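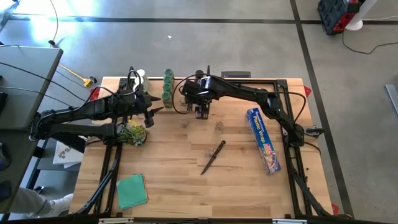
Budgeting for a Two-Arm Kitchen Bench

41 shares | 6 comments

The arms are the part everyone prices first, and they are the easiest part to price. A pair of small arms from Endale or Tetton comes with a clear quote and a delivery month. The bench, the rail, the mounts, the cables and the jars they will be picking up tend to get left for later, and that is where a small budget goes wrong.

Our own limit was $3000 for everything except the arms. Of that, 2393 was spent before the first jar was lifted. Here is how we would plan it now.

Start with the table. Buy a solid top that will take wiping down every day and won't flex when both arms move together. Ours is a Skellberg bench with a butcher-block top. It cost $575, and we would buy it again. A glossy finish cleans up fast but throws back a lot of window light. If your setup relies on cameras, look at the top at 9 in the morning and again in mid-afternoon before you pay for it, or put blinds in the budget.

Next is the frame. A metal rail around the edge lets you move an arm a few inches without drilling new holes in the wood. Get the rail longer than you think you need. Buy spare brackets in the same order, as the shipping on a second box of brackets can cost more than the brackets.
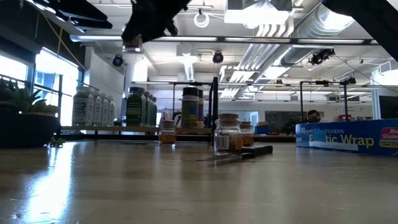
Small jars are harder than big bottles. A narrow glass jar with a stopper gives the fingers very little to hold, and a label that is peeling at one corner will catch. Before you choose a gripper, put your real containers in a box and measure the widest and the narrowest. Write both numbers on the quote request. Dollavon sells finger sets in two widths, and we ordered the wrong one the first time.

Think about height as well. An arm that has to lift a jar over a shelf of bottles needs more reach than one working on a flat table. Take your tallest bottle, add the height of the shelf, then add a hand's width on top of that. If the arm can't clear it, save the shelf for later.

Groceries are a real line in the budget. Spices, plastic wrap and napkins all wear out with handling. Buy two of any jar you plan to use often, and stick to the same brand and size through the whole project. A new lid shape can mean a day of setting things up again.
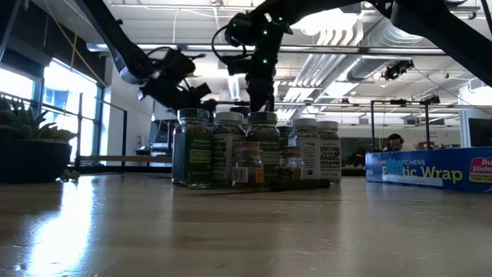
A tray is worth the few dollars. It keeps a group of jars together, and you can lift the whole lot off when you need the table for something else. Dark and flat is fine. Skip anything with a tall lip — the fingers need room to come down beside the jar.

Other things to put on the list before you order:

Cable ties and sleeves, more than one pack
A heavy extension cord, long enough to go around the work area
Floor tape for marking where people should stop
A rolling toolbox, so the hex keys stay near the bench
Spare finger pads

Leave part of the money unspent until the arms have been running for a month. We put ours toward a second set of fingers and better lighting. Ask the seller how long a replacement cable takes to arrive, and if the answer is more than a week, order one with the arms.

Share this page | 41 shares | 6 comments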